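Home | Notices | Meetings | Path & Garden | Contact

Pramwood Residents' Group
Notes from the May meeting, typed up by Miyuki Hirano

Present: Sayaka Hamada (chair), Masanobu Morikawa, Fumiko Miyazaki, Tainá Fontes, and me with the laptop. We started at 7 on Tuesday evening in Fumiko's front room, and thank you again for the soup!

Last month's notes. Agreed, with one fix. I'd put Masanobu down as offering to repaint the bike rack, and he says he only offered to look at it. He has looked at it. It needs repainting.

The path at night. This took up most of the evening, as I think we all knew it would. Fumiko likes the light the way it is and feels a lot safer walking home with it on. Tainá finds the glare hard going when she's heading straight toward it (she says she ends up staring at her shoes), and then the left side of the path drops away into the dark. Sayaka wondered about a shade or a softer bulb, and we all sort of liked that, so she'll write to Garkatine, who look after the lighting, and ask what they can do and what it would cost us.

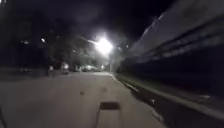 We talked for a while about the curb too. Masanobu would like a strip of white paint along the top, all the way down, so people can tell where the paving stops. Fumiko worried it would look like a parking lot. I said I'd rather have a parking lot than a twisted ankle, which got a laugh but didn't settle anything! In the end we voted to try a short stretch first, four in favor and Fumiko abstaining. We set aside 100 dollars for paint and brushes.

Sweeping. Tainá would like the path swept more often, especially before people walk their dogs in the evening. She and I will take turns until the next meeting and see how we get on. The good broom is in Masanobu's garage.

Verge. Arkent quoted for replanting and it was way more than any of us wanted to spend, so we're leaving it alone this year. Sayaka will thank them and say no.

Plant swap. Going ahead, 16 tables booked so far and room for 20. Aquino are lending us the folding ones again. Please label your pots this time, I still have a mystery squash from the last one.

Any other business. Fumiko has somebody's blue umbrella.

Finished just before nine. Next meeting is at Tainá's, same time, and she says to use the side door.

Last updated: May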